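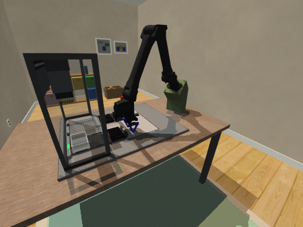 Progress Report to the Khoury Fund
Open Drawings of Local Flags and Seals, Tistedley and Ondura County
September 26, 2018
Prepared by Duván Paucar, project lead

Where we are

We now have 412 finished drawings in the collection, and I'm delighted with how they look. Each is a clean vector file of a town flag, a township seal, a school district emblem or a fire company badge, and each can be blown up to the side of a bus or shrunk to a web icon without going fuzzy. When we applied to you, most of these designs could only be found as scans of letterhead, or as tiny files copied from one website to the next until the lettering turned to mush. The old Tistedley town flag was in that state. Our drawing of it has the heron with both legs and the correct green, taken from the painted panel in the town clerk's office.

The drawings come in the layered master format and as previews in several sizes. We added the previews after the library in Tistedley told us its patrons mostly want something to drop into a slide or a newsletter and have no program that opens the master file. Downloads of the previews have been far ahead of downloads of the masters ever since, and we should have planned for that at the start.

Sources and how we check them

Every file page lists where the design comes from: the ordinance or resolution that adopted it, if one exists, then the physical object or print we drew from. The two often disagree. A resolution may say "a field of blue with the seal in the center" and stop there, and then the flag maker picked the blue. In those cases we draw from the oldest surviving flag we can get to, record the color we measured, and say on the page that the written law gives no exact shade. I was worried that readers would find these notes fussy. Instead they are what people write to us about! A retired sign painter sent us four pages on gold leaf and why the county seal seems to get yellower every decade, and we have added his remarks to the file history with his permission.

Review works in two steps. One person draws, another compares the drawing with the source at full size, and only then does it go public. We have sent back 30 drawings this way, mostly for lettering. Old seals tend to use hand-cut letters that look close to a common typeface and are slightly different in every character, so now we trace them one by one. It is slow work and the results are lovely.

Rights and permitted use

This part took longer than planned. A drawing can be free of copyright and still be covered by a local rule on who may use the official seal, and many visitors had no idea that these are separate questions. We rewrote the notice on every file page in everyday words. It now has one line on copyright status, one line on any local law restricting use of the emblem, with the ordinance number, and a short reminder that we can't give permission on a town's behalf.

Ondura County has a rule against using its seal on goods for sale without written approval. The county attorney's office read our wording, asked for one change and was very pleasant about it. Two townships asked us to leave their current seals out entirely. We have done so and kept only the retired designs, which they were happy to see included. I would like to go back to both of them once they have seen the finished pages.

The catalog

We moved the whole catalog into Ellus over the summer. The move itself went well, but the date fields did not. Ellus wants a full date, and a lot of our designs are known only by a year or by "before the courthouse fire." We ended up adding a free text field beside the date and sorting on a hidden year. Search is much better as a result. You can now look for a thing shown in a design – plow, heron, covered bridge, wheat – and get every flag and seal that has one. Wheat is extremely popular.

The free text descriptions are uneven. Some were written by people who know the formal language of heraldry and some by people who don't, and we get "a fess wavy" on one page and "a wiggly stripe" on the next. I'm fond of the wiggly stripe. The plan is to keep both kinds, formal first and plain second, and we are filling in whichever is missing.

Training and visits

The drawing workshops at the library have been a joy. There were 30 people signed up for the last series, and several had never opened a drawing program. By the end they were arguing over anchor points. One high school student redrew her fire company's badge from an embroidered patch, and the company has asked to use her version on its next order of shirts.

Budget

Spending is in line with the approved budget except in two places. Travel is under, as more clerks than we expected were willing to lend items to the library for scanning. Color measurement is over, owing to a repair to the meter and a second set of reference cards. We ask to move the travel surplus to cover this, and the signed request form is attached. No additional money is needed.

Next

In October we start on the school district emblems from the north end of the county, where the sources are mainly yearbooks and gym floors. We will also put the corrected county seal online in all sizes and replace the older version wherever our own pages still show it. The preview for the Tistedley flag needs a thin gray outline so that its white edge shows on a white page, and the same fix applies to a number of others.

The full file list and the ledger are attached. If anyone at the Fund would like to sit in on a review session, please write to me and I'll send the schedule.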